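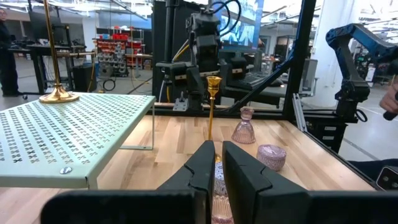
読了目安 6分

証拠品保管室 定期点検チェックリスト(コメント付き)
対象:Osei地区保管庫 本室およびGudel分室
実施月:9月
点検者:Kofi Adjei
確認者:Delali Fiadzo
管理システム:Karnero

判定の表記
適=基準を満たす
要是正=期限を定めて是正する
保留=追加資料の提出後に判定する
対象外=今回の点検範囲に含まない

1. 入退室管理

1-1 入室者全員の氏名、所属、入室時刻、退室時刻が記録されている。
判定:要是正
コメント:本室の入退室簿に退室時刻の空欄あり。該当行はいずれも土曜日の当番帯。扉の電子記録からは退室時刻を特定できるが、紙の簿冊との突合が行われていない。空欄を後から埋める場合は、追記者の署名と追記時刻を欄外に残すこと。

1-2 単独入室が禁止され、立会者の署名がある。
判定:適
コメント:抽出した範囲では署名の欠落なし。分室も同様。

1-3 予備鍵が封印袋に収められ、封印番号が台帳と一致する。
判定:適

1-4 異動者および退職者の入室権限が失効している。
判定:保留
コメント:権限一覧の出力日時が点検時刻より前のものであった。再出力を依頼。受領後に判定する。

2. 受入れと表示

2-1 すべての保管品に事件番号、品目番号、採取場所、採取者、受入者が表示されている。
判定:適
コメント:台帳から900点を抽出し、現物の表示と照合した。読み取れない表示はなかった。旧様式のラベルが残るものについては、番号体系の対照表が棚の端に掲示されている。対照表の版数が台帳側と異なるため、次回までに統一が望ましい。

2-2 封印に開封痕がない。開封した場合は再封印の記録がある。
判定:要是正
コメント:抽出品のうち14点で、再封印の署名はあるが開封目的の記載がない。いずれも再鑑定のための払出し後に戻されたもの。払出票には目的欄があるので、転記漏れと考えられる。元の封印テープは廃棄せず、新しい封印の下に残してあった。この扱いは手順どおり。

2-3 受入れ時の包装が品目に適合している(紙袋、通気性容器、硬質容器など)。
判定:適
コメント:生物資料を含む品にポリ袋を直接使用した例は見当たらない。刃物類は硬質容器に固定済み。

2-4 複数事件にまたがる品に相互参照が付いている。
判定:適
コメント:台帳上の参照は双方向。片側だけの参照は検出されなかった。

3. 保管環境

3-1 温湿度が連続記録されている。
判定:適
コメント:本室の記録に欠測なし。分室の記録計は校正票の有効期限内。記録計の時刻に遅れがあり、現地で修正した。修正前後の時刻は点検票の裏面に控えた。

3-2 冷凍庫および冷蔵庫の警報が作動し、通報先が最新である。
判定:要是正
コメント:警報試験の結果、鳴動は正常。通報先の第二連絡者が前年度の担当者のまま。試験時の通報は第一連絡者に届いている。変更届を出し、変更後に再試験を行うこと。

3-3 棚の最下段が床面から離れ、漏水時に浸からない高さにある。
判定:適
コメント:最下段の床上高さは全列とも200ミリ。分室の奥列のみ、台車が通路に置かれていたため移動してから測定した。

3-4 消火設備の点検票が有効である。
判定:適

3-5 害虫捕獲器の設置位置が図面と一致し、交換記録がある。
判定:適
コメント:図面の北矢印が旧レイアウトのまま。判定には影響しない。図面改訂の際に直すこと。

4. 未解決事件の長期保管品

4-1 長期保管品が一般品と区分され、廃棄対象の自動抽出から除外されている。
判定:適
コメント:Karneroの廃棄候補一覧を出力し、長期保管区分の品が含まれていないことを確認。区分変更の権限は管理責任者に限定されている。

4-2 保管期間の延長決定書が事件記録に綴じられている。
判定:保留
コメント:紙の決定書が電子化作業のため庫外にあり、現物を確認できなかった。作業はHunericoに委託中。受渡票は揃っている。返却後、原本と画像の双方を照合して判定する。

4-3 古い包装材の劣化が確認され、再包装の要否が記録されている。
判定:要是正
コメント:紙箱の角に破れのあるものを通路側の棚で確認した。中の一次包装に破れはない。再包装は立会者を付けて実施し、旧箱の記載面はすべて撮影のうえ保存する。旧箱に書かれた手書きの番号は、意味が不明であっても省略しないこと。

4-4 再鑑定に供する資料の残量が記録されている。
判定:適
コメント:残量欄の単位が品目により異なる。単位の記載自体はあるため適とした。様式改訂時に検討。

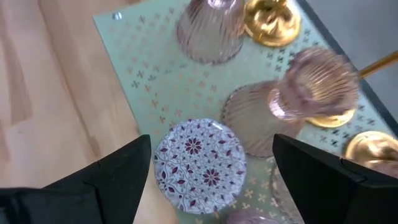 金色の小さな模様が入った淡いミントグリーンのトレイ

5. 払出しと返却

5-1 払出票に請求者、承認者、目的、返却予定が記載されている。
判定:適

5-2 返却予定を過ぎた品について督促の記録がある。
判定:要是正
コメント:督促は電話で行われているが、通話の記録が担当者の個人メモにとどまる。払出票の備考欄に日時と相手方を記載する運用に改める。裁判所提出中の品は督促の対象から外し、受領書の写しで管理する。

5-3 外部機関への搬送時に、搬送者が連続して特定できる。
判定:適
コメント:搬送経路の途中で車両を替えた事例があったが、引継ぎ署名は途切れていない。

5-4 所有者への還付について、本人確認資料の写しと受領署名がある。
判定:適
コメント:代理人による受領の場合は委任状を確認した。受領署名の筆記具が消せるインクであった票を別途指摘済み。

6. 現金、薬物、銃器

6-1 専用庫が二重施錠され、鍵の保持者が分かれている。
判定:適

6-2 現金は受入れ時に立会者と計数され、金額が封印面に記載されている。
判定:適
コメント:開封しての再計数は今回行っていない。封印面と台帳の金額のみ照合。

6-3 薬物の総重量が受入れ時と点検時で一致する。
判定:対象外
コメント:計量器が校正に出ているため実施せず。返却後に別票で行う。

6-4 銃器は装填のないことが確認され、確認者の署名がある。
判定:適

是正事項の処理

1-1、2-2、3-2、4-3、5-2の各項は、点検票の受領から30日以内に是正報告を提出する。報告には是正前後の記録の写しを添付する。口頭での完了連絡は受理しない。4-3の再包装が期限内に終わらない場合は、残りの品目番号と作業予定を記した中間報告で足りる。

保留項目(1-4、4-2)は、資料が揃った時点で確認者が判定を追記する。元の「保留」の記載は二重線で残し、修正液は使わない。

確認者コメント(Fiadzo)
2-2の転記漏れは前回点検でも少数見られた。払出票と封印記録を別々の机で処理していることが一因とみる。返却窓口で両方を同時に記入する方式を、分室で先に試行されたい。
3-2の通報先は人事異動の通知に連動させる。手順書の改訂案は管理責任者が作成する。

点検者追記(Adjei)
分室の返却窓口には記入台がない。試行開始前に設置場所を決める必要がある。入退室簿の新様式は本室に納品済みで、旧簿冊の使用を終え次第切り替える。

配布先:管理責任者、分室主任、点検記録綴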